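Workshop notebook - tee sheet and till work, Tevasdale

March, started 8.40 am

Picked up from Kenji's notes. The job for this week is still the move from the old tee sheet to Kandum, with the pro shop till following once bookings are stable. Tevasdale want both live before the clocks go forward. Mavis Pettigrew is our contact at the club and does most of the booking desk herself, so anything that slows her down will come back to us the same day.

Import of member records ran overnight. 39 records rejected. Went through the log with Zinash. Most have a handicap field with a trailing letter left over from the old system, and Kandum wants a plain number there. The rest are joint memberships, where the old system kept two people on one line with an ampersand. Zinash has written a small script that splits them and gives the second person the next free number. Mavis needs to see the list before we run it on the real data, as bag tags are printed with those numbers.

Tee intervals. The old sheet used eight minutes on weekday mornings and ten at all other times. Kandum takes one interval per day template, so I made two templates and set the changeover at noon. There is a stray slot at 11.56 which the system offers as bookable and then refuses. Blocked it by hand for now. Ximeng thinks the morning template should end at 11.52 and the afternoon one start at 12.00. Will try that on the test course first.

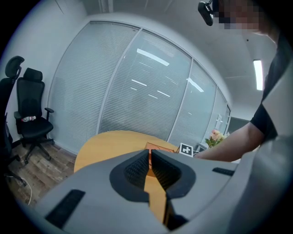
10.15. Tried Ximeng's version on the test course. Stray slot gone. Two-tee starts still work: booked a four on the 1st and a four on the 10th at 8.00, both showed, and the crossover was held back on the sheet as it should be. Cancelled the one on the 10th and the crossover was NOT released. Had to refresh the whole day to get it back. Logged with Skernitz, who look after the booking engine. Yolanda had the same thing at Tillman last season and says it was put right there by a setting, but she can't remember which one. She is going to look in her old notebook.

Till. Card reader pairs with the tablet first time if the tablet is already logged in, and on the third or fourth go if not. Put that in the instructions for shop staff. Receipt header still has the test address on it. Changed. VAT on range balls was set at zero, changed to standard. Check with Mavis whether the range tokens sold in the bar go through this till or the bar one.

Buggy hire. The club has 11 buggies and wants them bookable with the tee time. Set them up as a pool with no individual numbers. Kenji would like them numbered so that one can be taken out when it's on charge or in for repair. I think a pool with an adjustable total will do, and it is less for the desk to keep up with. Left as a pool. Kenji to argue it with Mavis if he wants.

Visitor prices: 40 for a weekday round, entered. Weekend price not agreed by the club yet, so weekend visitor booking is switched off. Twilight rate starts at 4 pm from April and at 2 pm until then. Kandum can do this with a date range, but the online page shows both rates side by side, which will cause phone calls. Asked Skernitz if the second can be hidden. 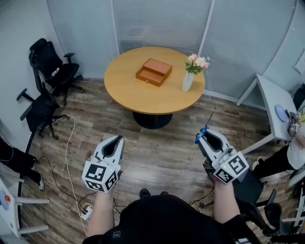
2.30 pm. Skernitz rang back. The twilight display can be fixed with a start date on the rate itself, separate from the date range on the rule. Did that, page now shows the one rate. No answer on the crossover yet. They asked for the booking reference of the cancelled four, sent.

Load test on competition sign-up. Opened the test competition and had the script put 40 players in at once, as happens when the monthly medal opens at 7 pm. All got in, no double bookings. The last few waited nine seconds for their confirmation. Too long - people will press the button again. Zinash to grey it out after the first press and we run it again tomorrow.

Competition entry fees go to the member's account and not the card. Checked with three test members. One had a negative balance and was still let in. Ask Mavis if that is what they want.

To do:
Send Mavis the split list (Zinash)
Crossover release, chase Skernitz in the morning
Weekend visitor price
Copy the new templates to the live course, after the last booking of the day
Bar tokens
Spare till roll, wrong width in the box, needs to be 80 mm

Yolanda rang at 4.50. Found the page. Setting is under course options, "hold linked slots", and at Tillman it was turned off. Not tried here yet.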